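Manipulation Course, Project Group B
Workshop Notebook
Entry date: 09/11/2024
Entered by: Siwan Probert
Present: Elibariki Mohamedi, Njoroge Temba, Kanini Chege

Purpose of session: to record demonstrations of the bottle task with the paired hand-held grippers, in accordance with the plan agreed for the December review.

The group completed 17 recordings. Of these, 11 were accepted and 6 were set aside. Four of the rejected recordings show the operator's wrist turning too quickly for the marker to be tracked. The remaining two were started before the clocks on the wrist cameras and the head camera had been matched. Mr. Temba has revised the start-up sheet, and the clock check is now the second step.

Ms. Chege asked that the lift be performed more slowly and that each operator pause before closing the jaws. The group adopted this from the ninth recording onward — the traces are noticeably smoother.

Storage remains a concern. The Sundance drive has 800 GB in total and is shared with Group A. Mr. Mohamedi will request a second drive in writing.

Open items: replace the worn pad on the left gripper; agree on a naming rule for rejected files; send the accepted set to Wekesa Makori for review before the next session.

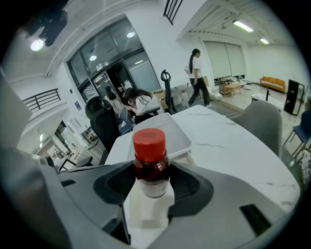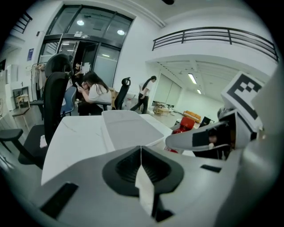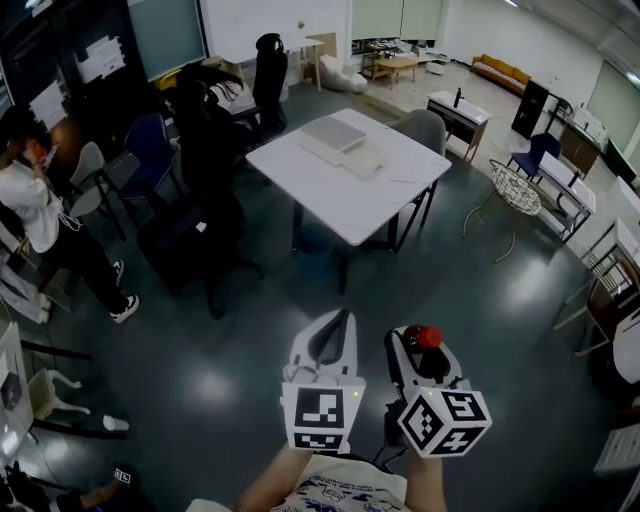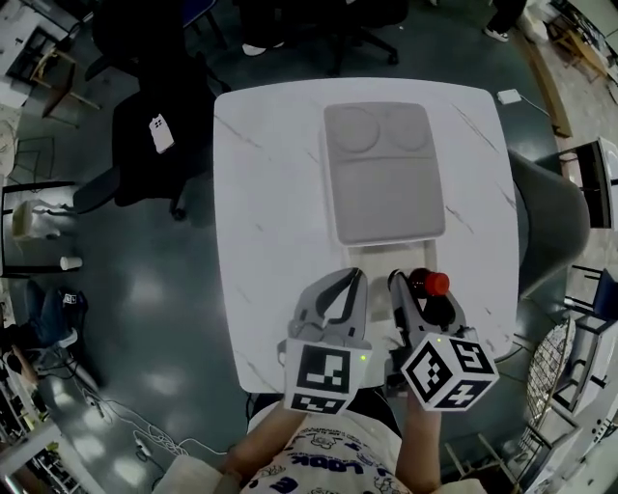

Bottle task, Group B. First two views from the grippers, last two from the head camera.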